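Grosau Walking and Rail Tours: Frequently Asked Questions

Last updated February 2019

Booking and payment

How do I book a place?
Fill in the request form and tell us which departure you want. We hold your place for 5 days while you decide. After that it goes back on sale.

How much is the deposit?
The deposit is 200 euros per person, and it comes off the total price. The balance is due six weeks before the tour starts. If you book later than that, we ask for the full amount at once.

Can I pay in another currency?
We only take euros. Your bank may add a fee for this, and we can't refund it.

What if I have to cancel?
Up to six weeks before departure you lose the deposit and nothing else. Inside six weeks we keep half the price, and inside one week we keep all of it unless we can resell your place. Please put cancellations in writing. A phone message is not enough.

Can I give my place to a friend?
Yes, up to ten days before the start. Send us the new name exactly as it appears in the passport. There is no charge.

The tours

When do the tours run?
The Sanna valley tour starts in May, when the upper path normally opens, and runs until the end of September. The Stellness coast tour runs over the same months but skips August.

How fit do I need to be?
For Stellness, you should be able to walk for four hours on mostly level ground. Sanna is harder. The third day goes over the pass at 2164 meters, with a long climb in the morning and loose stone on the way down. If you have trouble with your knees, take the bus option that day and meet the group at the inn.

What happens if the pass is closed?
Your guide decides the evening before. If there is snow or a storm warning, the whole group goes around by bus and has the afternoon free in the village. We don't refund anything for a changed route.

Who are the guides?
Viktória Dudás leads most of the Sanna departures and Jianguo Liang leads Stellness. Muchen Zhong fills in on both. All three speak English, and Jianguo also guides in Mandarin on request — ask when you book.

How big are the groups?
We run with a minimum of six guests and a maximum of twelve. If we don't reach six, we tell you three weeks ahead and you can switch dates or have everything back, deposit included.

Can children come?
From age 12 on Sanna and from age 8 on Stellness, with a parent or guardian.

Rooms and meals

Where do we stay?
In family-run inns, plus one night at the railway hotel in Asurgate at the start of each tour. Rooms are twins or doubles with a private bath. The exception is the inn below the pass, where bathrooms are shared between two rooms.

Is there a single supplement?
Yes, 25 euros per night. The inn below the pass has very few singles, so solo guests may be asked to share there. We take the supplement off for that night if it happens.

Which meals are included?
All breakfasts, and dinner on every night except the one in Asurgate. Lunch is up to you. There is a grocery store near the start of most walks, but not on the pass day, so buy something the evening before. 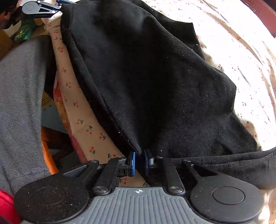 Can you handle special diets?
Vegetarian is easy everywhere. For vegan, gluten-free or serious allergies, write to us at least two weeks ahead so we can call each inn. Choices are limited at the inn below the pass.

Getting there and luggage

Where does the tour start?
At the main entrance of Asurgate station at 4 p.m. on the first day. There is a direct train from the airport every hour, and the ride takes 50 minutes. Sit in the front half — the rear cars are taken off along the way.

Do I carry my own bags?
You carry a day pack. Your main bag goes ahead by van, one bag per person, and should be in the lobby by 8 a.m.

Do I need insurance?
Yes. It must cover medical care and mountain rescue. Bring a copy of the policy to the first evening.

I have another question.
Write to Yuzhen Shi at the Grosau office through the contact form. The office is closed on Sundays and public holidays.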